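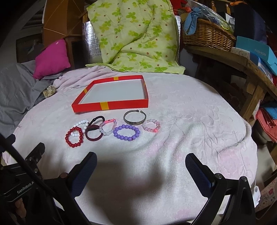

Bracelets and a red box lid on the pink blanket

I'm back from the Aven marshes with sunburned ears and a notebook that smells like low tide, so bear with me if this rambles a bit!

I'd wanted to see the tern colony since March, when I first read that the boardwalk out of Brelville had been rebuilt. It runs 682 yards through the reeds and stops at a little wooden blind facing the gravel bar. I got there just before seven and had the whole bench to myself, which felt like winning something.

The noise! You hear the terns well before you see them. A harrier came over twice and both times the whole bar lifted at once, screaming, then settled again like nothing had happened. The board by the blind says 333 pairs nested here last year, up from 100 when the gravel was first put down. I also had two avocets, a snipe (heard only, I'm counting it) and a very grumpy heron.

Lunch was at Nonora, the café by the ferry landing. Get the fish soup – the sandwiches are fine but small.

In the afternoon I tried the north path and gave up at the second gate because it was under water. Bring real boots, not the sneakers I had on. The last bus back leaves at 5:40 and the driver doesn't wait, so I jogged the final stretch with my scope banging on my hip.

Next trip I want to be out there for the evening roost, if I can find a room.

Posted 16 May 2023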